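Robotics & Automation > Learning from People

Chapter 4
Lending a Robot Your Hands

Try writing down how to pick up a pineapple. You will soon be stuck. How hard do you squeeze? Where does your thumb go? Your hands have known the answers for years, and very little of that knowledge comes out as words.

So we let the hands do the talking! In this chapter an operator guides a robot through a task by remote control, while the computer records every joint angle and every view from the head camera. One recorded run is called a demonstration. Collect enough good ones and the robot can begin to work out the task for itself. 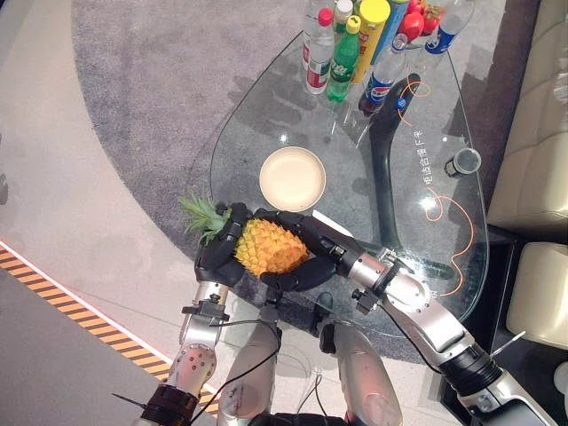

Figure 4.1 A two-handed hold: one hand near the base of the crown, the other supporting the body.

A pineapple makes a wonderful first lesson. It is heavy at one end, leafy at the other and rough all over, and a grip that suits one part is hopeless for the next. Vendula Danko, who ran the sessions at Tirirberg on which this chapter is based, asked each new operator to spend 35 minutes simply holding things before recording anything. Most of them grumbled, then asked for longer.

With two hands on the fruit, the arms have to agree. If one moves a little ahead of the other, the load shifts and the fingers must make up the difference. You do this at home without a thought – through a pair of remote-controlled hands you notice all of it.

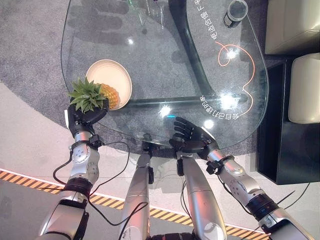

Figure 4.2 The left hand grips the fruit, which lies partly inside the plate. The right hand is open and empty.

Look closely at the free hand. What should it be doing? A person might let it hover, drop it to their side or reach for the next thing, and the recording keeps whichever they chose. The robot can't tell a habit from a necessary step, so an idle twitch may be learned as faithfully as the grip itself. Section 4.2 shows how to spot these strays, and Section 4.3 covers trimming them without spoiling the timing.

Before you read on
Pick a fruit from your kitchen and move it to a plate, slowly, using both hands. Ask a friend to note when each hand touches it and when each lets go. Swap places and compare notes – your two lists will rarely match.

Words to know
Demonstration: one recorded run of a task.
Operator: the person guiding the robot.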